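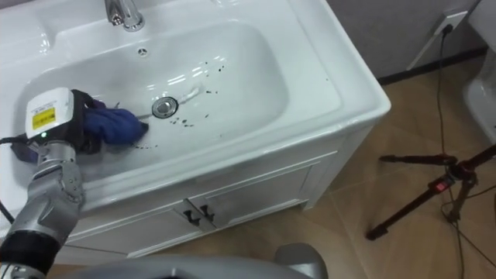

Bathroom sink with a chrome faucet, blue cloth in the basin area

Travel Planning 2, handout for week 7: Picking a place to stay when you're not 22 anymore
Notes by Konrad Wyss, 10/27/20

Hi all! A few of you asked me to write up what I rambled about in class, so these are my notes with the worst of the rambling taken out (some of it, anyway). We're doing lodging for older travelers: couples in their late sixties, a grandmother going along on a family trip, two sisters who finally have time to see the coast. They're wonderful clients and they come back year after year if you get the room right.

Start with the stairs

I booked my own parents into a guesthouse in Paltia one February, and I was so proud of myself. Harbor view, breakfast on the terrace, the lot! What I hadn't asked was how you got up to the room. 96 steps. My father went up once on the first night and once on the second, and in between he sat in the café downstairs and read the same newspaper. So ask. Ask if there's an elevator, and then ask if the elevator starts at street level, which in old hill towns it very often doesn't.

The same goes for the walk from the bus or the parking lot. "Five minutes from the station" was written by somebody with a backpack. Look at the street on a map that shows slopes, and check whether a taxi can pull up at the door.

Then the bathroom

Please read the bathroom part of the listing twice. You want to know if it's a walk-in shower or a tub you have to climb over, if there's something solid to hold on to, and if there's enough counter for two toilet bags and a week's worth of pills. Kobina Odoi (he taught this course before me, and half of these notes are really his) used to phone the front desk and get them to go stand in the room while he asked. I still do that. You'd be surprised how cheerful people are about it.

If they can't tell you, book somewhere else or get the free cancellation rate.

Location, and the thing about quiet

Students always put "quiet" at the top of the list for this group and I'd like you to be careful with that. My clients in Govis stayed at a lovely silent farmhouse and were bored stiff by dinner time. They wanted a bench and a bakery and people going by. The next year I put them on the market square in Kinnear, with a room at the back, and they sent me a postcard with hardly any white space left on it.

Ask them what they do on a normal morning at home. If it's coffee out and a stroll, they need a town.

Booking sites vs. calling

I use both. For the first search I like Undstead, mainly for the filter that lets you pick ground floor rooms, but the filter only knows what the owner typed in. Last time I searched the whole region I got 3084 places, and with the boxes ticked it was still far more than anyone could read through. Pick your short list and then get on the phone.

Write down who you talked to. Put the promise in an email afterward ("thanks for confirming the ground floor room at the back") so your clients have something to show at check-in.

For next class

Take the couple from the worksheet, the ones with the bad knee and the big suitcase, and find them 2 places in the same town. One should be a hotel and one an apartment. Bring your phone notes too, messy is fine! We'll go through them in pairs before the break, and after that we start on rail passes, so bring the blue timetable if you still have it.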